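Perkton Puts Two Hand-Held Grippers Through a Home Trial, With Packaged Snacks as the Test

Perkton is pleased to share the first news from its spring comparison of hand-held grippers, a project we have been looking forward to since February and have talked about a good deal more than our families would like.

The trial sets the Travuson gripper beside the Kurek, both fitted with soft finger pads and both used by the same group of 16 operators. Everyone works in ordinary homes – bedrooms, kitchens, the corner of a living room – and everyone gets the same kind of job, picking up small packaged foods and setting them down in a plastic container. It sounds easy, and with a boxed item on a flat bench it mostly is. Crinkly wrappers, jelly cups and slippery little packets on a soft quilt are another matter, and those are the things people have around the house, so those are the things we wanted to try!

Each operator completes 50 pickups with one gripper, takes a good long break, and then does the same with the other. Recordings go into Stusix, our in-house review software, where the team marks each grasp as clean, corrected or dropped. We also ask everybody how their hand and wrist feel afterward, a question we wish we had thought to ask in our earlier bench tests.

So far 22 sessions are in. Operators tell us the Travuson is the kinder of the 2 to hold for a long stretch, while the Kurek has won friends among those who like a firmer squeeze on thin, flat packets. We are not ready to name a favorite, and we may well end up recommending both for different work.

Full results, including the grasp recordings and the operator comments, will be posted on the Perkton website once the last homes have been visited. Labs and small workshops that would like to lend a gripper to the next round are warmly invited to write to us through the contact page.
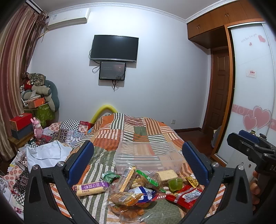

Perkton Hand Tools and Gripping Team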